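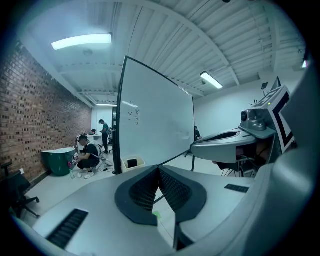

This file explains the purchase list for the second set of hand-held gripper stations at the Zatembridge workshop. It is meant for the people who must approve the money and for those who will place the orders. The list covers more than the grippers. A camera housing must be bolted to its frame, the whiteboard needs a mobile stand, and cables that run across the floor should have covers, so these small items have their own lines in the sheet. In our first budget they were missing, and we paid for them from the repair money.

Contents

stations.csv: one row per item, with supplier, unit price, delivery time and status
spares.csv: parts that wear out, mostly finger pads and cables
notes.txt: remarks from the meetings with Stokel and Akberg

Currency is US dollars, without tax. The sheet has 132 rows. Total for the first order is $2,544, shipping included. An empty price field means that the supplier did not answer yet; please do not read it as zero.

Status values

quoted: we have a written price
ordered: the order number is in the last column
hold: waiting for a decision, do not order

Suppliers

Stokel makes the printed housings and fingers. The delivery time is 13 working days after they receive the final drawing. Akberg supplies the camera modules and their mounts. Akberg gives a lower price from 70 pieces, but we do not need so many and I did not plan with it.

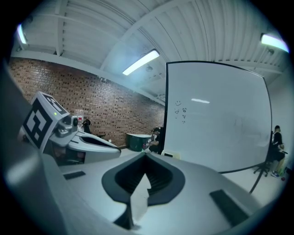
Inès Barbier asked that spare fingers be ordered together with the housings, as a later order would mean a second setup fee. She also wrote that the price for cameras should be checked again before anybody signs. I added both points to notes.txt, and the fingers now have the status "quoted".

Known problems

The shipping cost from Akberg is an estimate. Chairs and bins are not included, they belong to the room budget. Ranasinghe tape is listed twice in spares.csv, please use the second row.

Last price update: February 2018. Corrections can be sent to the purchasing mailbox, with the row number in the subject.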